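**Ticket:** Label printer drops off network, prints blank labels
**Opened by:** Margaux Lecomte, Flotinari returns desk
**Priority:** 2
**Status:** Closed

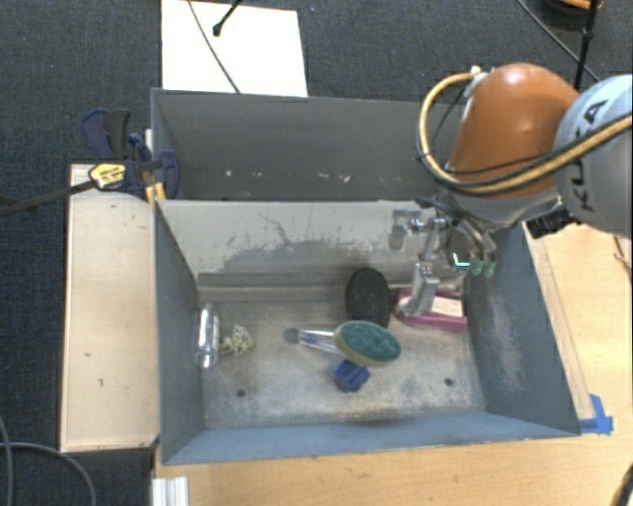 ## Reported

Wednesday, 09:25. The Genetti label printer on the returns desk feeds labels but nothing is on them. Sendora shows the jobs as sent. After a few minutes the printer disappears from the device list and has to be switched off and on. 47 return labels are stuck in the queue.

Other printers on the same floor are fine.

## Log

**09:40** Paused the queue in Sendora so nothing else goes out. Printed the self-test page from the printer's own menu. Blank as well, so the first fault is in the printer or the roll.

**09:55** Took the roll out. It is Besson stock, meant for printers with a ribbon. This model has no ribbon and needs thermal labels. Scratched one with a fingernail and it left no mark. Fitted a thermal roll, self-test came out dark and straight.

**10:20** Dropped off the network again. Address was set to automatic and a laptop had taken the old one. Gave the printer a fixed address ending in 200 and updated it in Sendora.

**10:35** Released the queue. First 25 labels printed, then a pause while the head cooled, then the rest. Margaux scanned a handful and they all read.

**14:10** Still online.

## To do

- Move the Besson rolls to the shelf with the ribbon printers
- Order more thermal rolls, one left
- Add the fixed address to the network sheet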